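Computer Refurbishing Bench: Fall Update
November 8, 2024

The refurbishing bench at the Wundine community workshop has been running since September, and the first batch of donated desktops is nearly done. Most of them came from the Pangilinan office on Clasis Street when it changed over to laptops. They are ordinary office towers, a few years old, with plenty of use left in them once they have been opened up and cleaned.

Bienvenido Panganiban runs the bench and has asked us to pass on how the work is going and what he needs.

Every machine gets the same treatment. The side panel comes off, the dust is blown out, and the fans are checked by hand before anything is plugged in. A fan that grinds or wobbles gets replaced. After that the cooler comes off the processor. Thermal paste dries out over the years, and on most of these desktops it has turned pale and patchy on top of the chip. It wipes away with rubbing alcohol and a coffee filter, which leaves less lint than a paper towel. A new dab of paste goes on and the cooler goes back down, with the screws tightened a little at a time in a cross pattern.
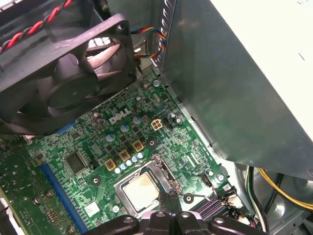 Memory is next. Office machines were often bought with the least they could get by on, so Bienvenido pulls sticks from the towers that can't be saved and moves them into the ones that can. Please don't throw out old memory if you have it at home. Desktop sticks are what we can use, and an envelope marked "memory" in the donation box is fine. Laptop sticks don't fit, but we will keep them for the laptop table.

Hard drives are wiped before anything else is done with them. If you would feel better removing the drive yourself before you donate, go ahead. We have a small stock of solid state drives from Tekberg to put in, and they make more difference to an old desktop than any other part.

A few notes for people working at the bench:

Take a photo of the cables before you unplug them. The front panel connectors are small and the labels wear off.

Lay the fan aside without pulling on its wires. Two machines came back to the bench with a loose fan plug, and both shut themselves down from heat during testing.

Keep screws in the lid of the parts tin for the machine you are working on. Drive screws and case screws look alike and have different threads.

Write the tag number on the sheet when you finish. Tag 3105 is still on the shelf with no sheet – if you worked on it, please let Bienvenido know what was done.

We could use case fans, thermal paste, power cords and working keyboards. Monitors are full up for now. Finished desktops go out through the front desk, and the request form is in the rack by the door.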